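fruit bowl thread, because the kitchen is full of boxes and all of this is now happening in the bedroom. 1/
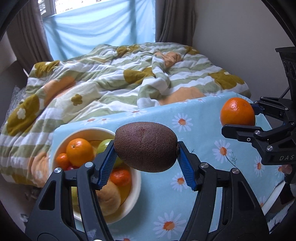 14 posts · 3 min read

2/ ok so. moved into the Orkirdale place in October, kitchen counters still not in. fitter says soon. fitter has been saying soon for a while

3/ so the fruit lives next to the bed now. daisy tablecloth over something low, white bowl on top, done. light blue cloth, orange centers on the daisies, very granny, I love it

4/ do the daisies go with the duvet? the duvet has its own daisies. plus mustard flowers the size of dinner plates. plus wavy stripes. no they do not go. moving on

5/ what's in this week: oranges, tangerines, a green apple, a kiwi, and a peachy looking thing I bought as a peach and am starting to have doubts about

6/ prices bc people always ask. whole lot from the Garg market on the corner, under 30 for two weeks of fruit for two people. the kiwis were the expensive part, the tangerines were practically free

7/ ok the actual point of the thread. ORDER. I used to just tip the bag in the bowl and whatever landed on the bottom got squashed and I'd find it by smell

8/ new system:
firm stuff goes in first. apples, big oranges
tangerines in the gaps
soft stuff last, on top, where you can see it
if the soft one is at the bottom take it all out and start agian

9/ yes I know the peach is sitting low down. I know. do as I say

10/ kiwis – I keep getting asked. hard kiwi goes in with the apple, a couple days, check it. press near the stem end, gentle. gives a little = eat it. gives a lot = smoothie. do not leave it "one more day", I have lost so many kiwis to one more day

11/ then when it's ripe get it OUT of the bowl and away from the apple. fridge door. mine's in the hallway at the moment, don't ask, it's plugged in, it's fine

12/ citrus doesn't care where it lives. if the bowl is too full an orange can just sit on the cloth by itself. looks kind of nice? like a painting. a cheap painting

13/ wiping the bowl out: every time it's empty. not just when it looks dirty. warm water, dry it properly, 90 seconds of your life. one moldy tangerine left a ring in my old wooden one that never came out, thats why I went ceramic

couple of replies while I'm here bc I can't get to everyone

– the cloth is Noma, the thin kind, goes in the wash at whatever temperature and comes out the same. creases if you look at it. juice comes out if you get to it that day, after that good luck

– duvet cover is Dravik, secondhand, no idea if they still make it. and yes it's always that rumpled, I don't iron bedding and I don't make the bed before coffee

– no bananas. bananas make everything else ripen too fast and then it's a race. they get their own hook when I have a kitchen. when I have a WALL for a hook

– someone said fruit by the bed = fruit flies by the bed. fair. none so far. I go through the bowl every night and anything with a soft spot gets eaten there and then or goes out

14/ downside: crumbs no, peel yes. keep a little dish for the peel. found tangerine peel in a pillowcase last night so clearly I need to take my own advice

will do a cupboards thread when there are cupboards. ok going to check on the peach, bye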